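Dovitz open day: a small kitchen and a large claim
9/27/23

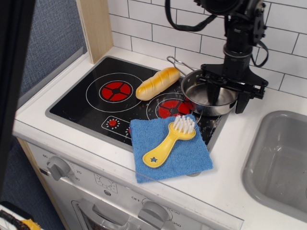 I went to Dovitz expecting to be sold something, and the selling started at the door. The leaflet calls the Makora play kitchen "a complete home in miniature" and says it will stand up to 2000 hours of use. I asked Brigitta Reisinger, who was showing our group round, how they had arrived at that number. She said she would find out. I'm still waiting.

The kitchen itself is fair enough. White worktop, white tiles behind, a grey plastic sink and a black hob with two burners, red in the middle, worked by red knobs. The hob was scuffed and covered in little pale marks, most of them down by the pan and the blue cloth. I don't mind a toy that looks used, but I'd like the leaflet to show it that way.

Then there's the food. A golden loaf with ridges across the top was lying between the two burners, straight on the hob, and it shines more than any bread I've bought. The saucepan is better. It's stainless steel, shallow, with a thin wire handle that ends in a loop, and I'd have taken it home on its own.

Valentin Nägeli gave a talk afterwards on learning through play - 156 slides, and he did show all of them. Very little of it was about kitchens. Tea was extra.

The full set costs 461, delivery not included. I asked if the pans were sold separately and was told to try again in January.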